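Chapter 10
Wood and Water

By the end of this chapter you should be able to:
describe how water is held in wood
explain why a board changes in width more than in length
work out the moisture content of a sample from two weighings
choose a suitable finish for a surface that will get wet

Before you start
You will need to remember the parts of a tree trunk from Chapter 8 and the difference between hardwoods and softwoods. If you are unsure of either, read those pages again first.

10.1 A door that sticks

In the old boathouse at Laxdal there is a store cupboard with a solid pine door. In winter, when the stove is lit, the door swings freely and there is a gap down one side wide enough to take a coin. By the end of summer it has to be pulled hard with both hands. Brynhildur Mikkelsen looked after the building for many years and planed the edge of the door twice, both times in August. Each winter the gap was wider than before.

The door was never badly made. It was taking in water from damp air and giving it up again when the air was dry, and as it did so it grew wider and narrower. Everything made of solid wood does this to some degree. Drawers, floors, window frames and table tops all move with the seasons, and a good part of a joiner's skill lies in allowing for it.

10.2 Where the water is held

A living tree is full of water. Some of it lies in the hollow centres of the cells, in much the same way as water in a drinking straw. This is called free water. The rest is held within the cell walls themselves and is called bound water.

When a tree is felled and sawn into boards, the free water leaves first. The board becomes lighter, but its size hardly changes. Once the free water has gone, the cell walls begin to dry, and at this stage the board starts to shrink. The point between the two stages is known as the fibre saturation point. Below it, any loss of bound water makes the wood smaller and any gain makes it swell.

Drying does not go on for ever. A board left in a room will lose or gain water until it is in balance with the air around it. If the air changes, the balance changes too, although a thick board may take many weeks to catch up. A coat of varnish slows this down. It does not stop it.

10.3 Movement and the grain

Wood cells are long and thin, and most of them run along the length of the trunk. When their walls swell, they get fatter but scarcely any longer. For this reason a floorboard that has become visibly wider over a wet autumn will be almost exactly the length it was in spring.

Movement across the board also depends on how the board was cut. A board sawn so that the growth rings run across its thickness moves less than one sawn so that the rings lie nearly flat to its face. Flat-sawn boards are also more likely to cup, with the edges rising or falling relative to the middle. Makers of wide tops often glue up a number of narrow strips instead of using one broad plank, so that the movement of each strip is small and the whole stays flatter.

Fixings have to allow for movement as well. A solid top screwed tightly to its frame along both sides has nowhere to go, and may split. Slotted holes, wooden buttons or metal clips will hold it down and still let it slide a little.
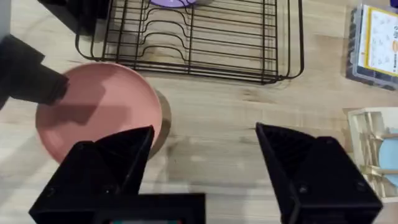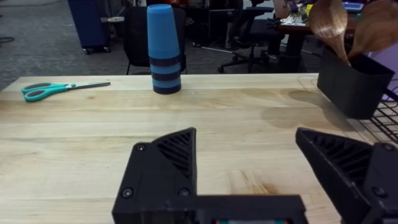 Materials for Making and Mending 72

10.4 Measuring moisture content

The moisture content of wood is the mass of water in it, given as a percentage of the mass of the dry wood. Note that it is the dry mass which goes on the bottom of the fraction. Very wet timber can therefore have a moisture content of more than a hundred per cent.

moisture content = (first mass – dry mass) ÷ dry mass × 100

The dry mass is found by heating the sample in an oven set just above the boiling point of water, weighing it from time to time, and stopping when two weighings in a row agree.

Worked example
Sneha Kaushik takes an offcut from a shelf in a heated workshop at Jukanholm. It has a mass of 800 g. After drying, its mass is 761 g.
Mass of water = 800 – 761 = 39 g
Moisture content = 39 ÷ 761 × 100 = 5.1 per cent
The shelf is very dry. If it were moved to an unheated shed it would take in water and swell.

Moisture can also be read with a meter, which has two pins that are pushed into the surface. The meter is quick and leaves only two small holes – but it reads the wood near the pins, and the middle of a thick board may be a good deal wetter.

10.5 Marks and stains

Water on a bare surface travels into the open ends of the cells first, so end grain darkens sooner than the face of a board. A patch that is merely damp will fade as it dries. A patch that stays dark may have another cause. Oak and some other timbers contain tannins, which react with iron to leave a blue-black mark, often in the shape of whatever stood there. Tea, wine and oil leave colour of their own. Mould can grow where wood stays wet for long periods, and scrubbing the surface will not help much if the damp is still coming in from below.

Light sanding removes a shallow mark. Always sand along the grain, and treat the whole surface afterwards, or the cleaned part will show as a pale island.

10.6 Choosing a finish

Oil soaks in, is easy to renew and gives modest protection. Wax looks well but is quickly marked by hot or wet things. Varnish forms a film on top of the wood and keeps water out for longer. Once the film is scratched through, however, water can creep underneath it, and the usual remedy is to strip the surface and begin again.

Whatever the finish, coat both faces. A top that is sealed above and bare beneath takes in water unevenly and is likely to bend.

Activity 10A
Cut two strips of the same size from one softwood board, the first with the grain running along its length and the second with the grain running across. Measure the length of each strip to the nearest half millimetre. Leave both in a bowl of water overnight, then measure again. Record your results in a table and say which strip changed more in length.

Keep the strips. You will need them, dried, for Activity 10C.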